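Weekly Arm Cell Check, Steltley Bench, with my notes
Week after the July stop

Okay, so this is the same checklist we always use, only I've been wordier than usual after what happened on Monday. Short version for anyone who was out: the arm stalled partway through a pick, the gripper let go of a sample tube, and the stop button took two presses before the drives dropped out. No injuries, one broken tube, and a lot of paperwork for me!

1. Emergency stop, bench side
FAIL on first try, PASS after swap. The old button had a sticky contact block. I put in the spare from the Dulwood kit and pressed it 10 times with the arm moving slowly. It dropped out every time. I still want a second one by the door.

2. Emergency stop, pendant
PASS. No comments, it just works.

3. Base bolts and table clamp
PASS. I put the wrench on all of them. One moved a hair, so I've marked it with paint pen and we'll see next week.

4. Fault log
READ AND SAVED. The stall came up as code 1288, which the Lidska manual calls "joint load over limit." Not super helpful, but it does fit with the arm pushing against something it didn't expect. My money is on the lid of one of the instruments being up when the program thought it was down.

5. Work area clear of loose items
NEEDS WORK. I'm as guilty as anybody here (I put my coffee down on that table in the spring, I know, I know). Anything that isn't in the program's layout should be off the mat before a run. Bottles, cards, cables, phones, all of it.

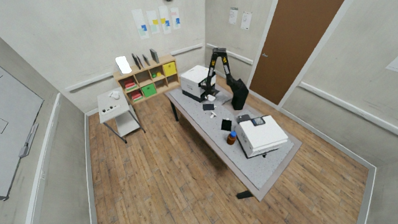

Ailsa Forsyth

The arm stands at the back of the table with a white unit at each end of the mat, so it has to thread its way between two lids. Look at what's sitting in the middle, too: the orange bottle with the blue cap, the square black cards, the little piece by the base that looks like cable. And there's a tablet lying on top of the near unit, whose lid is up a bit. I'd like tablets to live on the shelf from now on, please.

6. Instrument lids
FAIL. Neither unit tells the arm whether its lid is closed, so the program just assumes. Bonsu quoted us for lid switches last year and we said no. I've asked for the quote again. Until they're in, whoever starts the run checks both lids by hand and initials the sheet.

7. Gripper pads and grip force
PASS, with a grumble. Pads are worn but inside the limit. Grip force was set to 35 percent, and I can't find who changed it or when. Write it down, folks!

8. Speed limit with people in the room
PASS. Slow mode stays on until item 6 is closed.

9. Pad replacement
NOT DUE. The counter says about 2000 cycles since the last set.

Still open: items 5 and 6, plus the second stop button. Akosua Mahama has the key and the sign-off sheet while I'm away, so go to her before you restart after any fault, even a small one.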